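# Why Is Orange Juice Sometimes Better Than an Orange?

Ask a grown-up which is better for you, an orange or a glass of orange juice, and they will say "an orange" in the voice they use for "have you brushed your teeth?" They are right, which is annoying. But juice has its own story, and it begins up a tree.

## First, catch your orange

Oranges grow on trees that like sunshine and do not like frost. An orange is a kind of berry, which will come as a shock to strawberries, because they aren't berries at all. Scientists decided this without asking anyone who eats fruit.

Inside the peel are the segments, and inside each segment are hundreds of tiny bags shaped like teardrops. These are called **juice sacs**. Peel one segment very carefully and you can pull them apart, although you will need a flannel afterwards. Each sac is full of water, sugar, acid and the stuff that makes an orange taste of orange.

An orange is in no hurry to give up its juice. It keeps it in little bags, inside bigger bags, inside a thick peel that squirts you in the eye. People, being clever, take the juice out of all this packaging and put it straight into some more.
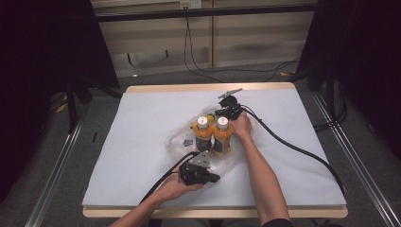 *Two bottles of orange juice with a clear plastic bag.*

## The big squeeze

At the Silirov juice works in Bakorham, oranges arrive by the lorry load. They are washed, sorted by size and rolled along to the squeezers. A squeezer is a metal cup with metal fingers, and a second cup comes down on top. The orange does not get a say.

On a busy day in October the works fills 338 crates, and the whole of Bakorham smells like marmalade. People who live there say you stop noticing after a week. Visitors from Prerkitz, where they make glue, say it is the nicest smell they have ever met.

Next the juice goes through a sieve. This is where the **pulp** gets caught. Pulp is made of bits of broken juice sac, and it divides families. Some people like "with bits" and some like "smooth", and no peace talks have ever worked.

## A very quick hot bath

Fresh juice doesn't stay fresh for long. Tiny living things called **microbes** find it just as delicious as you do, and they never wash their hands. Left alone, they make it fizzy and sour.

So most juice is warmed up very fast, kept hot for a few seconds, then cooled down again. This is called **pasteurising**. It gets rid of the microbes before they can settle in and invite their friends.
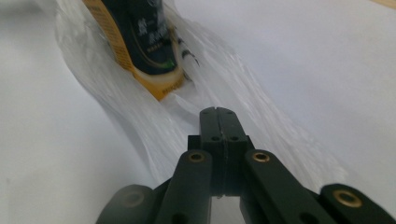 Air is the other troublemaker. Oxygen slowly spoils the taste and uses up the vitamin C, so a tight lid matters. Once you have opened your juice, put the lid back on and put it in the fridge. Leaving it on the windowsill is a science experiment – a good one, but don't drink the results.

## So which one wins?

An orange has more **fibre**, which helps your insides do their job. Juice has most of the vitamin C but hardly any of the fibre, and its sugar gets to your teeth faster. A small glass with a meal is plenty.

On the other hand, you cannot pour an orange.

## Try it yourself

You will need an orange, a bowl of water and an adult who doesn't mind puddles.

1. Drop the orange in the water with its peel on. It floats.
2. Fish it out and peel it, white bits and all.
3. Drop it in again and watch what it does.

The peel is full of tiny pockets of air, so it works like a life jacket. Eat the orange when you've finished.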